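Progress report: Putero render and compute upgrade, second reporting period
To: Bundunier Fund, small equipment stream
From: Teresa Kwiatkowski
07/07/2021

Quick one this period, sorry. Main text first, money at the bottom.

Where we are

Two of the three workstations are built and in daily use. Third is a case, a power supply and a motherboard on a shelf, no graphics card. You'll know why if you've tried to buy one this year. Our supplier (Edell) has pushed the date twice. Last email said end of July, no promise on the model.

The two finished machines have been named Putero 1 and Putero 2, which was the most imaginative we could manage. Putero 1 does the modelling work and the training classes. Putero 2 is the overnight machine, batch renders mostly, plus whatever people leave in the queue when they go home. It has been up the whole period apart from one evening when a breaker went in the switchboard. Not our fault and nothing lost, jobs picked up from the last saved frame.

Cards

Application said we'd fit the same card in all three. Can't be done at anything like the budgeted price. What we'd like to do instead, and need your OK in writing:

Keep the two current cards where they are. Take a lower model for the third box if Edell offers one first, and run it as the teaching machine, where memory matters less. Swap later if prices come down. Anything left over goes back into the storage line and we'll show it separately in the next report.

We did look at second hand. Two sellers, both cagey about what the cards had been doing before, neither would let us run a test. Left it.

Heat and noise

Bigger problem than expected. With both machines flat out the small room sat far too warm by mid afternoon and the fans were loud enough that people were taking phone calls in the corridor. We've done three things: moved Putero 2 off the bench and onto the lower rack, capped the power limit on both cards, and set the heavy jobs to start after hours. The power cap costs us a little speed. A standard test job that took 57 minutes now takes 60, and I'll take that any day for a room you can think in.
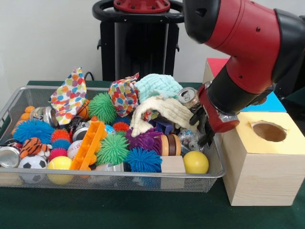

Still to sort out is dust. The front filters on both cases clog up quicker than the manual suggests and I've put a note in the calendar to pull them every month. Spare set ordered.

Drivers

Lost more time here than on the hardware. The May driver broke the preview window in our main package, went back a version, that one was fine for preview but dropped the second monitor on Putero 1. Currently on a version both machines agree on and automatic updates are switched off. Written up on the wiki with the version numbers so nobody has to go through it again. If you fund other groups doing the same thing I'm happy to send them the page.

Scheduler

Mengal, our queue software, is installed and working across both machines. Job submission is through a web page, staff only for now. Students get access once we've worked out the limits, otherwise one person with a large project will hog the lot. 1541 jobs completed since the start of the period, most of them short. Failures nearly all down to missing texture files, and we've added a check that catches this before the job goes in the queue.

What's late

Third workstation, as above. The written user guide, half done, my doing. Open evening is also pushed back, no new date, depends on restrictions and on having something in the third case.

Money

Spending is under on cards (one not bought), over on cooling and cabling. The overspend is covered inside the equipment line so we're not asking for more. Cabling went over becuase the existing run to the rack was older than the drawings said and had to be replaced. Receipts attached in the spreadsheet, second tab. The first tab is the old budget, please ignore it.

Next period

Finish box three if the card turns up. Student accounts on Mengal. User guide out. Proper backup of the project drive, which at the moment is me with an external disk and needs to be somthing better than that.

Need from you

Written OK for the card change, before the end of July if possible, as Edell won't hold stock without a purchase order and I can't raise one against the old spec. Email is fine. I'm at my desk most mornings if it's easier to ring.

Teresa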